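Iritberg House News

The Shoe Corner Is Back!

Anyone who came in by the side door in January knows what it used to be like. You pushed the door, the door pushed a boot, the boot pushed another boot, and you stepped over the whole pile in your socks hoping none of it was wet. It was always wet. I have lived on the second floor for six winters and I had stopped noticing, the way you stop noticing a dripping faucet, until my sister came to visit and asked if we were holding a yard sale.

So I am very, very happy to write this one. The shoe corner has been sorted out from the floor up, and I would love for everybody in the house to give it a fair try before the spring mud gets here.

How we got started

Willy Prins brought it up at the stairwell meeting, between the bike hooks and the hallway light that clicks. He had a drawing on the back of an envelope. It showed the side door, the radiator, and a long row of little boxes he said were shoes (they looked more like bread rolls, sorry Willy). His idea was simple: get the shoes up off the floor, so the floor can be mopped, and give every household its own stretch of shelf.

We argued for a while about whether to buy one big closed cabinet. Dirk Wouters had measured a nice one. But a closed cabinet full of damp boots is a smell waiting to happen, and it would have covered half the radiator too. Jamila Marikar suggested open racks, small ones, the kind you can pick up with one hand and carry outside to hose down. That settled it for me. I was sold the minute she said "hose."

The big sort-out

Before a single rack could go in, the pile had to go. We put notes under all the doors two weeks ahead asking people to collect what was theirs. Most did. What was left came to 19 pairs plus a number of singles, and we spread it all out on old newspaper in the laundry room. I had expected it to be a chore and it turned into one of the nicest afternoons of the winter. People kept wandering in for their laundry and finding shoes they thought they had lost years ago. Siebe De Haan found the hiking boots he had blamed an airline for. Somebody's tiny red rain boots went straight to the family on the ground floor, and they fit.

Pairs that were still good and had no taker went in two bags to the Cloltov clothing drive. The rest, with split soles or no laces or both, went out with the trash. If you are missing something and think it might have been in the bags, please come talk to me soon.

Trying things out on a table first

I want to recommend this part to anyone who is about to organize anything. We did all our planning on a table. It is so much easier on the back! You can walk around it, you can see a rack from above and from the front, and you can move shoes back and forth until the arrangement makes sense. On the floor you get tired after ten minutes and decide that whatever you have is good enough.

The questions sound silly until you have to live with the answer. Toes out or toes in? With the toes pointing out, everybody can tell at a glance which shoes are theirs. With the heels out, they are easier to grab, especially if you have long fingers and no patience. Do low shoes go on the bottom, leaving the top open for boots, or the other way around? Should sneakers sit on the rack at all, or does a pair you wear every single day just live in front of it?

We went with toes out on the lower shelf. Slip-ons and other flat shoes do well down there, side by side and touching, and they take up hardly any room. Tall boots go on top, where there is nothing over them. Sneakers are the in-between case. Fat soles eat up space, and people tie their laces in all sorts of ways, and I still change my mind about it every time I walk past.

 In the one with the rack you can see black slip-ons on the lower level and a pair of white sneakers still out in front on the wood. 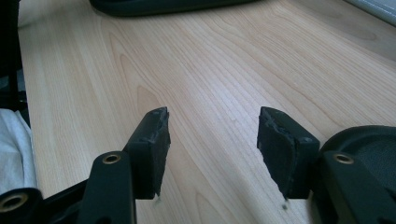
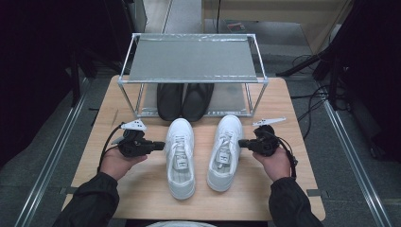
How it works from now on

Each household gets one two-level rack along the wall by the side door. Names are on a strip of masking tape, and if yours is spelled wrong, there is a marker on a string next to the mailboxes. Please fix it yourself and be generous with your neighbors.

Keep to the shoes you are wearing this season. Sandals can wait upstairs until it is warm, and so can the ski boots, however proud you are of them. A rack holds more than you would think. We got five adult pairs on one without any squashing, though two of those were ballet flats.

Wet boots go on the tray under the radiator first, and onto the rack once they are dry. Overnight is usually enough. Stuff them with newspaper if they are soaked through. There is a stack of it in the blue crate, and Dirk has promised to keep it full from his recycling, crossword pages included.

Guests can use the rack nearest the door, the one with no name on it. It is lovely to be able to say "just put your shoes there" and point at an actual place! My sister has been informed and is planning a second visit.

About the mat. We now have a long ribbed one that runs from the door to the stairs. Stamp your feet on the first part, take your shoes off on the second part, and walk the rest in socks. The kids worked this out in one afternoon and have been correcting the adults ever since.

Small shoes, small shelf

The low bench under the window is for the children, and I have a soft spot for this corner. Stijn Leemans sawed the legs down so that a four-year-old can sit with both feet flat on the floor. Under the bench there is room for little boots in a row. On the wall are pegs at a height where they can hang up their own hats, and Jamila drew a pair of footprints on cardboard for each child, left and right, so the boots land on the proper side. It works on my husband as well.

If your child has outgrown something that still has some life in it, leave it in the basket at the end of the bench, tied together by the laces or with a bit of yarn. Anybody in the house may take from the basket. There is no list and you do not have to ask.

A word about cleaning

With the floor clear, mopping the entry is a different job. I timed it out of curiosity: 18 minutes, with a break to talk to the mail carrier. Before, I would have needed that long just to move the boots. Lift the racks out onto the step, sweep the grit out the door, mop, leave it open for a bit if the weather allows, and put everything back. The racks themselves want a wipe with a damp cloth and a dry one after. Salt leaves white marks if you let it sit, and warm water with a splash of vinegar takes care of that.

For the shoes, there is a small box on the windowsill with two brushes (stiff one for mud, soft one for polish), a tin each of black and brown, and a few clean rags cut from a retired bed sheet. Please let mud dry before you brush it. I know it is tempting to go at it right away, but you will only rub it in. White sneakers come up beautifully with dish soap and an old toothbrush. Take the laces out and wash those in a sock tied shut, with the regular laundry. I did mine last week and I keep looking down at my own feet.

What it cost

All together we spent 252 from the house kitty, and that covers the racks, the mat, the tray and the hooks. The wood for the bench was free from Stijn's shed. We had set aside a bit more than that, and Willy would like the leftover to go toward the clicking light, which I support with my whole heart.

Still to do

We need somewhere for umbrellas. At the moment they stand in a bucket, and the bucket tips over when there are more than four. If you have an umbrella stand you do not love, or a heavy crock, or a length of wide pipe, we would be thrilled to have it.

The third floor has asked for a rack on their own landing as well, for slippers. Siebe is measuring the landing to make sure the stairs stay clear, and he will put a note on the board when he knows.

And I would like to do a swap table before summer, mostly for sandals and kids' sports shoes, maybe with coffee. Jamila has offered the big folding table and I can bake. If you would come to something like that, put your name on the sheet by the mailboxes, along with the sizes you are looking for. Adult sizes on the left, children's on the right. I have already written down mine and I am hoping very hard for somebody with big feet and good taste.

Thank you to everyone who carried, sorted, sawed and swept. The singles that never found a match are in a paper bag on top of the dryer until the end of the month. One of them is a beautiful green velvet slipper, left foot, and I would dearly like to see the other one.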